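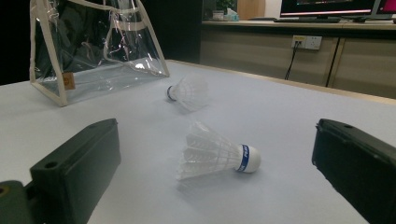
Does the white top mark as easily as the old Fedik one did, a reader asked after my last table review, and is the Brustitz worth the extra money? I have used the Brustitz for 11 months now, so I can answer the first part properly. The second depends on what you do at a table.

I paid $105 for it at Grimshaw, plus delivery. It came in one flat box with the legs packed separately. Putting it together took 19 minutes with my own screwdriver. The wrench in the box is soft and I would not use it. The holes lined up except for one at the back, where I had to loosen the neighboring bolt and start again.

As for marks: pencil wipes off with a damp cloth. Ballpoint leaves a faint line unless you get to it the same day. White glue peels away once it dries. Coffee left overnight made a ring that took dish soap and two tries. The Fedik would have kept that ring for good. I have not tried permanent marker and don't plan to. The finish is matte, so a lamp overhead doesn't bounce back into your eyes, and that was my main complaint about the Fedik.

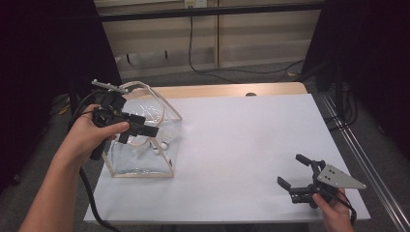 Table space is the reason most people will buy this one over a regular desk. The top is flat all the way across, with no lip and no shelf at the back, and you can use it from any side. Odd shapes are less trouble than they were on my old desk. A clear plastic bag stretched over a light wooden frame takes up plenty of room, and both hands can still work around it. A cable can drop off the near side, although I would have liked a clip underneath to hold it.

The legs are the weak point. On a level floor the table stands still. On my garage floor it rocked until I turned one foot out nearly as far as it goes — and the foot works its way back in over time. I check it once a month.
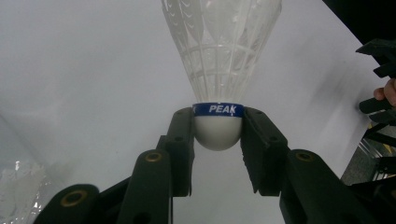

I have also had to tighten the leg bolts twice, in May and again in the fall. After the second time I added lock washers from a Nisevero hardware kit, and they have stayed put.

The edges are holding up well. One corner has a small chip from when I dragged the table through a doorway on its side. The underside is unfinished and feels rough, so watch your knees if you sit close.

If you mostly sit and type, save the money and get the Fedik. For glue, pencils and parts spread out all over, I would buy the Brustitz again, with the lock washers in the same order.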